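Teaching the planner to wait

Drastimora writes planning software for mobile manipulators, and its smallest team looks after the part that decides when a robot should hold still. We spoke to the team's lead on a Monday, between test runs.

The module is called Rantala. It sits between perception and motion planning and keeps a score for every surface the perception code reports. When the score drops too low, the planner stops asking for a path and asks for another look.

"The old version planned on whatever it got," she says. "You'd have a shelf edge that was solid in one update and gone in the next, and the planner would try to go through the gap."

Clear plastic is still the hardest case. Depth readings scatter on it, and a stack of wrapped panels can come back as a cloud of loose points with no top. Thin cables are second on her list. Soft things like cloth and jackets come third, and there the trouble is mostly that the shape saved in the map goes out of date.

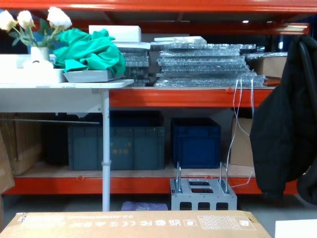 Storage shelving with bubble-wrapped panels on the upper level and crates below.

The team replays recorded data against each new build. The current set, Tikcombe, has 100 recordings, and 17 of them failed in July. Most of those failures came from one bug: the confidence score was being averaged over a whole shelf, so a good reading on a plastic crate covered for a bad one beside it.

"We split the score by region and most of it went away," she says. "Then planning got slow, so we had to fix that too."

The fix was a cache that keeps the last 20 updates per region and throws out the rest. She would like a smarter rule for that. The number was picked by hand and has stayed where it is.

I asked whether a learned model could replace the scoring. She has tried one and may try again. "When it got something wrong I couldn't tell why. With the score I can open the log and read it."

Next on the schedule is a viewer for those logs, under the working name Grillimcombe. For now they are text files, and she reads them in a terminal.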